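Wood Tops and Room Fit-Out, Sanham: Gallery

6 min read

The Sanham workroom was refitted with light wood tabletops in the spring. Vamar supplied and fitted the tops under job 623. Ekaette Okonkwo drew the layout and kept the installation notes, and Tobiloba Nwachukwu did the finishing and the follow-up inspection. The pictures are at the bottom of the page. The notes before them cover the tops, the frames, the floor, the objects kept on the surfaces, and the care schedule.

Tops

Each top is made up of parallel strips glued edge to edge. Strips were sorted for width but not for color, so neighboring strips can differ by several shades. Dark flecks, small knots and grain streaks were accepted at sorting if they were closed and flush. Open knots were rejected. Two tops were sent back to the shop for a raised glue line along the long edge and came back sanded flat.

The strips run the length of the table. This puts the end grain on the short sides, where it takes up finish faster than the face and needs an additional coat. Okonkwo's drawing also allows for movement across the width. Fixing holes in the rails are slotted, with a gap of four millimeters left between wood and metal at the long sides. The screws are pulled snug and then backed off a quarter turn. Anyone who tightens them fully will see cupping by the first dry month.

Finish

The tops were finished in Flimance clear, satin grade. Three coats went on the face and underside and four on the ends, with a light hand sanding between coats. Full cure was set at 42 hours from the last coat, with nothing placed on the surface during that time. The satin grade gives a soft reflection under overhead lights and shows fine scratches less than gloss does. It does show scuffs. A scuff that can be felt with a fingernail gets sanded along the grain and recoated locally. One that can't be felt is left alone and recorded.

Nwachukwu tested a matte version on an offcut. It marked badly after repeated wiping and was dropped. The offcut is kept in the flat drawer with the color samples, labeled on the back.

Frames

Black metal rails run along the edges of the tops on the framed tables. The rail stands as a visible border on the long side, and dust collects in the joint between the rail and the wood. A soft brush held at a low angle clears it. Compressed air does not, as it pushes the dust under the top.

Leveling was done with the tops on and the tables loaded. A table leveled empty had to be done again. The feet should be checked after any table has been moved, with the level placed at both ends and then diagonally.

Floor

The floor is bare concrete, pale gray and smooth. No coating was applied as part of this job. Position marks for furniture are made in black tape. Tape should be laid on a clean surface and pressed down with a roller, and any length with a lifted end should be replaced whole. Patching leaves a double thickness that catches on chair casters.

Cables on the floor were outside the scope of the job. The notes ask only that they not be run under table feet.

Objects on the surfaces

The rule for the tops is that anything with a hard base sits on a clean surface and gets lifted when it moves. Dragging is the main source of the long, shallow scratches recorded so far.

Plants. A snake plant in a white ceramic pot tolerates the light near the windows well. Pots must be sealed at the base or stand on a hidden cork disk. Water it at the sink, let it drain fully, and wipe the pot before it goes back. Ring marks from a damp pot are the hardest stain to remove from a pale top, and sanding one out usually takes the color of the surrounding wood down with it.

Tubs. Shallow clear plastic tubs are preferred to metal trays for small items. The contents are visible and the rims do not mark the finish. Wipe the underside before setting one down. Grit trapped below a flat plastic base acts like sandpaper.

Small pieces. Loose items such as balls and fruit go back in their tubs at the end of the day. Check the surface for pieces near the rails first, as small round ones come to rest there.

Cloth. Folded knit cloth can stay on the wood during the day. It should not be left in one position for weeks in strong daylight. Pale wood darkens with exposure, and a covered area keeps its original color. Okonkwo measured a visible difference on a test panel after 10 weeks near the glass, with one half covered and the other left open.

Daylight

The windows are floor to ceiling, with dark mullions, and there is a tree outside on the street side. Shade from the tree moves over the day, so color change along that side is uneven. Rotating the tops end for end was considered and rejected, because the slotted fixings are matched to their rails. The practical measure is to move the things standing on them from time to time.

Care schedule

Daily: dry microfiber cloth, along the grain. Spills are blotted, then wiped.

Weekly: a cloth dampened with plain water and wrung out hard, followed at once by a dry one. Brush the rail joints.

Monthly: check fixings by hand from below. Look across each top at a low angle toward the windows, which brings up scuffs and dull patches that do not show from above. Record each with its distance from the nearest corner.

March: full inspection and one maintenance coat on the faces. Ends get a second coat if they feel dry or rough. The 42-hour rule applies again.

Do not use glass cleaner, alcohol wipes or melamine sponges on the tops. All three cut the satin finish and leave a bright spot. Marker on wood is to be reported and left for Nwachukwu to treat.

Pictures

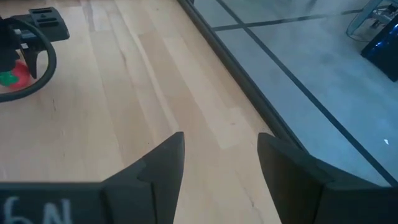
Strip color and fleck pattern, with a couple of faint scuffs and the dark table edge. 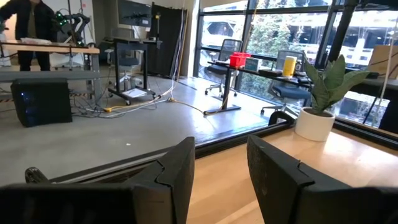
Snake plant in its white pot near the tall windows, with the long dark standing desk beyond.

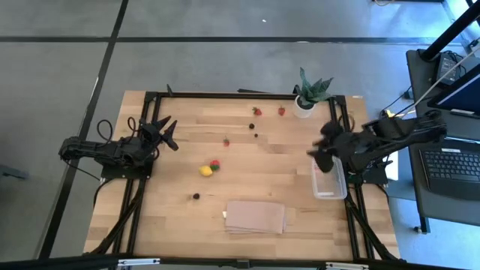 Framed top on the gray concrete, with floor tape, an empty clear tub and small fruits on the wood.
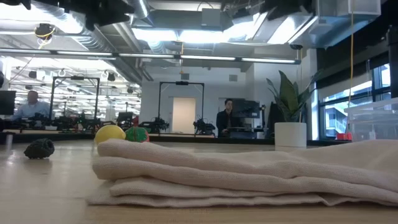
Last picture: folded cream knit cloth on the pale top, two small balls behind it.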